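June 17, 2024. Bench notes, Drimbridge tower

Side panel off, tower on its side. Blue clips and a blue latch, so even I know what I'm meant to pull. Power wires in their usual bird's nest. Els Van Rooij wants it tidied. Els may tidy it. 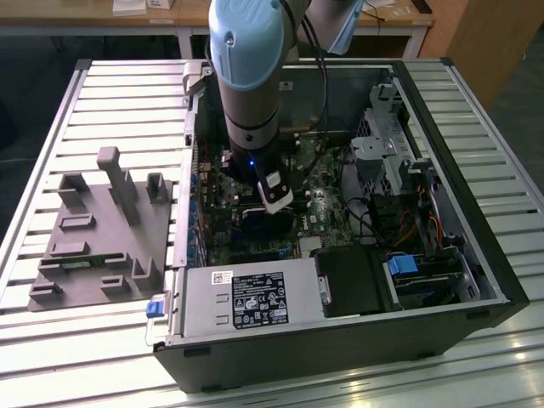

Memory and socket

One module in the right-hand bank, at the far end. Coin cell to be tested before anyone blames the board again. Wenceslao has the meter, allegedly. 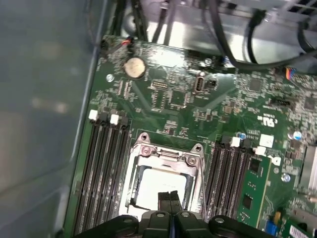 Socket, lever side right.

Back at it 930.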